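Slide 1, title. Wait for the door to close. Say hi, thank Solange for the projector and Pascal for the coffee.

So, I'm the one with the two-armed robot in the shared shop at Brunville. We call the project Marari, which was Lionel's idea, and I've stopped arguing about it. I'm going to talk about the arms and the grippers, and mostly about the simulator, because that's where my evenings have gone since October. (Ask who's built an arm before. If it's more than a few hands, skip the servo story.)

Slide 2. The servo story. First gripper, closed on my thumb, 462 lines of code and not one of them checked the current. Noémie had to hit the power strip! Keep it short, it gets a laugh and then we move on.

Slide 3. Why I started in simulation. The real arms live on a bench we share with the bike repair people, so I get maybe two evenings a week with them. The simulated ones I can run at the kitchen table. I throw a bunch of odd stuff on a counter, a teapot, a toy, a flat book, a coin sort of thing, and see what the left arm does about it.
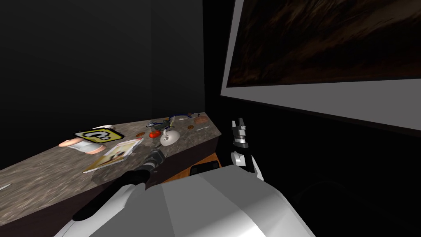 What's the hardest thing for a two-finger gripper to pick up? Flat things lying on a flat surface, like a coin or a thin book, where the fingers can't get underneath and the best bet is usually to slide the thing to an edge first.

Slide 4. Sliding. Évan wrote this part, so point at Évan. The arm presses down lightly, drags the thing to the front edge, then pinches. We ran it 100 times in sim and it looked great, then we tried it on the real bench and it shoved a washer straight onto the floor. Friction! My numbers were way too generous. Talk about the rubber pads here, pass the old pair around if there's time.

Slide 5. What's next. Wrist cables (they still snag), and a proper stop button. Leave 5 minutes for questions, and tell people the shop's open until 9 tonight if they want to come poke at the grippers.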